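**Ticket 3474 -- Maple board, glue line raised at wide plank**
Opened by: Jairo Urrego
Assigned: Chi-keung Fang
Location: Dondgate, blue perforated table
Status: open, waiting on second check

**Reported**

Small shape blocks rock when set down across the seam between the wide foreground plank and the middle one. Cylinders are worst. Same blocks sit flat anywhere else on the board. First noticed in July after the heating contractor had the side door open all week.

**09:40, Fang**

Cleared the board and put a straightedge across the seam. Light shows under one side at the left end, none at the right. Turned the board end for end on the table and the gap moved with it, so the table is ruled out. Far seam, next to the narrow strip, is fine.

**10:25, Fang**

Scraped the seam with a card scraper, then 1000 grit on a cork block, with the grain. Did not go to 3000; too slick for the blocks. Wiped down, put the blocks back. 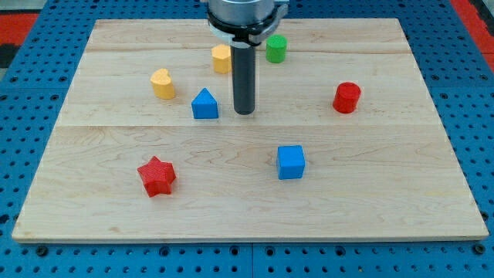
*Maple board on the blue table after scraping, blocks back on.*

**11:10, Urrego**

Red cylinder no longer rocks. Green one still does if placed at the far left of the seam. Heart and triangle were never a problem. Could this be the block and not the board?

**11:30, Fang**

Possibly. Checked the green cylinder on the Stedulier surface plate -- base is slightly domed. Swapping it from the spare Benavides set. Leaving the board alone until the wood has settled.

**To do**

- Recheck seam with straightedge in 2 weeks
- Oil both faces, same number of coats each side (Urrego)
- Ask Ostska whether replacement boards come quartersawn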